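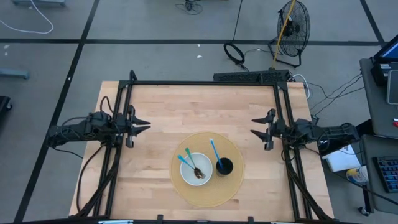

Figure 2. A single place setting: round woven placemat, bowl with two utensils, cup to the right.

4.2 Where the evening meal is eaten

The household survey was carried out in Dandbridge and Warkeck in June. Of the 700 forms sent out, 162 came back complete enough to use. The form asked where each person in the household ate on the previous evening, who else was at the table, and whether the table had been set before the food was served.

Eating alone was more common in Warkeck than we expected from the earlier Navarrete study. Shift work explains part of this. The bus depot and the cold store both change shifts in the early evening, and people on those shifts often eat before or after everyone else at home. Households with no shift worker still reported a good number of solo meals, mostly among teenagers and adults over 68.

Setting the table was tied more closely to the age of the cook than to the size of the household. Older cooks tended to put out a mat or cloth even for one person. Younger cooks more often served from the stove and carried the bowl to wherever they planned to sit – a desk, a couch, the back step. Income made little difference once age was taken into account.

The question on placemats caused some trouble. Several respondents in Dandbridge counted a folded dish towel as a mat, and a few counted a tray. We kept these answers as given. The Plakero food diary, which we used for comparison, treats trays as a separate item, so its totals for set tables run lower than ours and the two should not be read side by side without that correction.

Answers about conversation at the table were too short to code and are left out of the analysis.

2 comments · 68 shares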